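五月，星期日，晚上

Skuder 的报价单下午到了，一共三页，我看了两遍还是没看明白“基础集成服务”到底集成了什么。整套臂加控制柜的价钱先不写在这里，写了影响睡眠。光是末端的快换接口，一个就要 746，还不含税，我们要两个。问能不能只买一个，对方回说“建议成套采购”。建议归建议，掏钱的是我们。

Girnent 那边便宜一截，可是交期写的是“视排产情况而定”。去年订导轨的时候也是这句话，后来等成什么样，我翻翻前面的日记就知道，懒得再翻。

午饭后一直在桌边弄画笔的任务，桌上铺了白纸，用手持夹爪来夹。手持的这种，3D 打印件加螺丝，单个物料成本算下来是 343，坏了自己再打一件。我越来越觉得今年的钱应该先花在这上面，臂可以缓一缓。组里意见不一样，说没有臂就没有东西可以给人看。给谁看呢？来参观的人看完臂转一圈就走了，数据还是得一条一条攒。

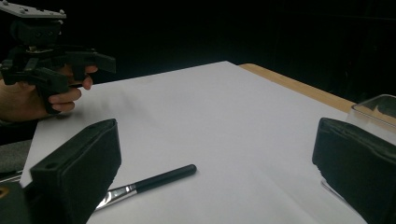

再说画笔这种东西，笔杆细，又滑，销售演示里从来不夹这个。他们夹方块，夹纸盒，夹得又快又稳，然后报一个成功率，问测了多少次，就说回去确认一下。Panyasiri 的宣传册上印着“即插即用”，我数了一下后面要另购的附件，占了整整一页。

预算表改到第四版。手持夹爪列了 80 个备用指垫，估计会被问为什么要这么多，我也懒得写理由，磨损件就是磨损件。维护费那一栏，三家都填得很漂亮，第一年全免，第二年开始的数字都用小字。Carnbridge 的项目当初就是这么吃的亏，买的时候挺高兴，续保的时候没人吭声，最后那台机器盖着布放在走廊里，我每次去接水都要绕一下。

明天要做的：让 Skuder 把集成服务拆开报；问清楚控制柜的电源要不要另外走线；租赁的方案也要一份，虽然我不太信租赁能省钱。还有，白纸快用完了，这个不用走审批，自己去买。

十一点多了，表格先存着，第五版明天再改。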